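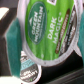

A reader who signs as Nautiyal wrote in June to ask why I had spent so long on fingertips when, in the reader's view, the choice of arm decides most of what a gripper can do. The letter was courteous and the point is a fair one. My own experience over the past months has led me to a different opinion, and I should like to set out the reasons at some length, together with the results of the comparison I have been making between two sets of finger pads and two positions for the camera.

The arm has remained the same throughout. It is a small bench model, bought second-hand from a dealer in Storkemport, and it has six joints, one of which has a little more play than I would wish. I have not attempted to correct this. The controller is the Bollen unit that I described in an earlier post, and its settings were left alone for the whole of the trial, apart from the closing force, to which I shall return.

The task was a simple one. The gripper was to take a single-serve coffee pod from a group of pods, lift it clear, turn it, and set it down in a second place with the lid facing a chosen way. I selected coffee pods after some thought. They are light, they are cheap to replace, and they are awkward in a useful manner. The cup narrows towards the base, so that a pair of flat fingers has very little to hold except the rim. The rim itself is thin. The lid is foil and will mark if it is pressed. Pods such as the Green Mountain Dark Magic also carry large, plain lettering, which gives the camera something to read when the angle of the lid has to be judged.

The first set of pads was the hard rubber pair supplied with the gripper. They are durable and easily cleaned, and I have no complaint about them for square objects. With the pods they were less satisfactory. The pads touched the rim over a very short length, and if the two fingers did not meet it squarely the pod would swing about that line as it was lifted. A greater closing force reduced the swinging but bent the rim. A lower force spared the rim and dropped the pod. I was able to find a setting between the two, although it had to be found again whenever I changed to a different make of pod.

The second set was the softer teal pair with the rough surface, ordered from Stollelora. These give slightly under load, so that the rim settles into the pad and is held along a greater length. The difference was apparent on the first morning. I carried out 108 lifts with each set, in the same order and with the same pods. The hard pads dropped the pod on 11 occasions. The soft pads dropped it on 5. I do not claim that figures of this size would satisfy a laboratory, but they were sufficient to settle the matter for my own bench.

The drops were also of a different kind. With the hard pads, the pod was usually lost during the turn, when its weight moved from one side of the grip to the other. With the soft pads, nearly every failure took place at the moment of closing. One finger would arrive early, push the pod sideways against its neighbour, and the other finger would then close on the sloping wall of the cup below the rim. That is a fault of positioning, and no change of pad material will cure it.

It was this second kind of failure that led me to consider the camera. For the early lifts I had relied on a fixed camera mounted on a post beside the bench. It gives a good general view and is pleasant to work with, because the picture does not move. Its weakness is that the fingers hide the pod at the very point at which one would most like to see it. A camera at the wrist does not suffer from this to the same degree. It looks along the fingers, and both pads may be seen against the rim as they close, or at least enough of each to judge whether they have met it evenly.

The wrist position has its own disadvantages, and I should not wish to pass over them. Once the pod is held, it takes up a large part of the view, and very little can be learned about what lies beyond it. Fine print is not to be relied upon at so short a distance with the lens I am using. The large lettering on a lid may be read without trouble, but the small lines near the rim come out as a blur. I had hoped to use those lines to work out the angle of the lid more exactly and have had to abandon the idea. The edge of a printed badge or a stripe serves nearly as well.

Light presents a further difficulty. The foil rim is bright, and what lies behind it may be very dark. When the exposure was left on automatic, it shifted each time a pod came near the lens, and the software that finds the rim would lose it for a moment. I now fix the exposure by hand at the start of each session, using a held pod as the guide, and accept that the background will be too dark to be of much use. For the placing stage I return to the view from the post camera. Changing from one camera to the other takes the Bollen controller around half a second, and I have not found the delay troublesome.

With regard to closing force, owners of the same controller may care to know that the soft pads allowed me to work at a noticeably lower setting than the hard ones. The setting has not needed adjustment between makes of pod. I would recommend beginning low and raising it by single steps, and looking over the rim after each lift. The foil shows damage clearly under a lamp held to one side.

There remains the question of wear. The rough surface of the soft pads collects coffee dust and small fibres, and it does not wipe clean as rubber does. I have been using a dry brush. Whether the surface will hold its grip after several months of such treatment I am unable to say, and a second pair has been ordered in case it does not.

To return to the letter from Nautiyal, I accept that a stiffer arm would have prevented a number of the failures at closing. It would not have helped with the bent rims. I intend to repeat the trial with the worn joint replaced – the part is on its way from Storkemport – and shall use the soft pads and the wrist camera from the outset. Readers who have tried other pad materials on thin foil rims are invited to write to me in the meantime, particularly if they have kept a record of the closing force.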